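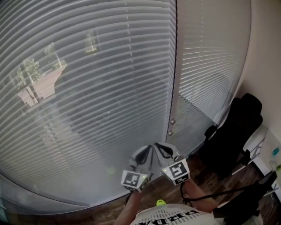
PART TWO: LIGHT AND HEAT INDOORS
Chapter 4
What Window Coverings Can and Cannot Do

Few parts of a house have had as many claims made for them as the window blind. Read the packaging in any hardware store and you will learn that a set of white slats keeps rooms cool in August, warm in winter, private at all hours and cheaper to run. Some of this is true some of the time. A good deal of it has never been checked by the people who repeat it.

This chapter asks you to be hard to please. By the end you should be able to take a claim about a blind, a shade or a curtain and say what would have to be measured before you believed it.

Start with the simplest claim, that a closed blind blocks the sun. It blocks some of it. Horizontal slats rarely meet as neatly as the catalog drawing suggests, and trees or pavement outside may still show through the gaps. More to the point, an inside blind catches sunlight after that light has already come through the glass. Part of it is reflected back out. The rest is absorbed by the slats, which warm up and pass their heat to the air in the room. A white slat reflects more than a dark one, so color matters, but the place where the sunlight is stopped matters more. A shade hung outside the glass has a large advantage that no choice of paint indoors can make up.

Now consider how such products are usually tested. Suppose a maker we will call Besteo hangs its blind in one room, leaves a second room bare, and reports that the first stayed 2 degrees cooler. Were the rooms the same size? Did they face the same way? Was anyone cooking next door? A difference of two degrees can come from any of these. Until we know, the number tells us very little about the blind.

Money claims deserve the same treatment. Imagine that fitting a house with new blinds costs $700 and the seller promises savings of $150 a year. The buyer is told the blinds will pay for themselves in under five years, and the arithmetic is fine. The trouble is the $150. It is often worked out for a house with large, unshaded windows, run by someone who closes the blinds every morning and opens them every evening. Most people set their blinds once and forget them – you may want to look at your own before you object.

Nomvula Kruger, whose classroom exercises appear throughout this part, has her students keep a blind diary before they read any theory. They write down the slat angle in one room at home each morning and night. Students who describe themselves as careful tend to be surprised by their own pages.

None of this means that blinds are useless. They cut glare well, and that is easy to show with a cheap light meter. They give privacy, though less at night with the lamps on than many owners suppose. Their effect on heat is real but smaller than advertised, and it depends heavily on the window behind them.

Before you read on

Choose one window at home or at school. Write down which way it faces, what covers it, and what you believe the covering does for the room. Keep the page. You will need it for the measurements in Section 4.3.

4.1 Three Ways Heat Gets Through a Window

Heat crosses a window by conduction, by convection and by radiation. Sellers tend to talk about whichever one their product handles best, so we will take them one at a time, beginning with conduction through the glass itself.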